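Open afternoon at Skastora shows how kitchen work is recorded for robots

Visitors to the Skastora test kitchen in November could try with their own hands a kind of work that usually stays behind a closed door. The workshop, which is run together by the two small firms Kirier and Zimero, opened its rooms for one afternoon and received 146 guests. Many of them were neighbors from the same street, others came from technical schools, and a few had traveled from other towns after reading the notice on the Kopecký community board.

The subject of the afternoon was dishes. For most of this year the team at Skastora has recorded ordinary kitchen tasks: lifting a bowl, putting a pot inside another pot, folding a cloth, placing a cup on a shelf. A person does the task while holding a gripper in each hand, and cameras on the grippers record what happens in front of the fingers. The recordings are later used for training robot arms, which should learn to do the same movements without a person.

The program started at two o'clock with a short talk in the front room. It was explained that the collection has now reached 3,016 finished recordings, and that a recording is counted as finished only when a second member of the team has watched it from the beginning to the end. If a dish leaves the view for too long, or if the operator makes a correction with the bare fingers, the recording is put aside. A guest asked how many are put aside in a usual week. The answer was that it depends very much on the task, and that cloth is worse than dishes.

After the talk the guests went in small groups to the kitchen.
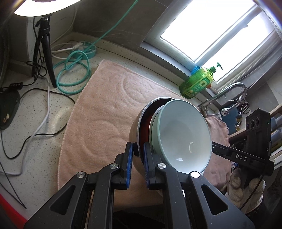
By the Skastora open day desk
Text and photo: staff reporter

At the counter the groups could see how a bowl and a metal pot are handled together. This is a more difficult job than it seems to be. The bowl sits inside the pot, and the gripper has to close on the rim with its two fingers. The fingers have blue pads for a better hold. When the dishes are tilted, the operator must feel through the handle if the weight is moving, and he or she has only the handle to feel it with.

Pink towels are laid out for this work. A towel is softer under the dishes than the stone, and the team also likes it for another reason — its surface is never fully flat, so the dishes do not stand in the same way two times. For a robot which will one day work in real homes this small disorder is useful, said the guide who led the groups. In a real home the towel is also not flat.

The operators work with white cotton gloves. Several children asked about them, and they were told that the gloves are worn through the whole session and changed at the break. The light comes from the window and from a ring light on a tripod. On darker afternoons the ring light becomes more important, and the team tries to keep the brightness similar from one recording to the next, but not exactly the same.

Then it was the turn of the visitors. Everybody who wanted could take the grippers for two minutes and try to move a plastic cup from one side of the table to the other. A practice table was prepared for this in the front room, so the work at the sink could continue. In total 67 people tried it. The youngest was in the first class of school and needed a stool. Some adults pressed too hard at the beginning and the cup jumped away, which made the people in the line laugh, but on the second try it went mostly well. One older visitor, who said she had washed dishes in a hotel for many years, moved the cup so calmly that the guide asked if she was looking for a job.

Not all the questions were easy. A group of students wanted to know who owns the recordings and if the homes of private persons are also recorded. Kirier answered that at present all the work is done in rooms which the firms rent themselves. If private kitchens are added later, the owners will sign an agreement first and will be able to see the material before it is used. Another visitor asked if such machines will take work from kitchen helpers in restaurants. The answer from Zimero was careful. The firm said that its first interest is help for people who cannot stand long at a sink, and that it is too early to speak about restaurants.

There was also some criticism. The kitchen is narrow, and with the groups, the cables and the equipment on the counter it was not possible for everybody to come close. People at the back heard the guide but could see very little. The organizers said that next time they would like to make the groups smaller and show the picture from the gripper cameras on a screen in the front room.

Coffee and poppy seed cake were served until five o'clock — the cake was gone much earlier. Guests who left their address at the desk will get a message when the next open afternoon is fixed. Schools that wish to come with a whole class can already write to Skastora and ask for a morning visit. The practice table will stay in the front room during the winter, and school groups will be able to use it.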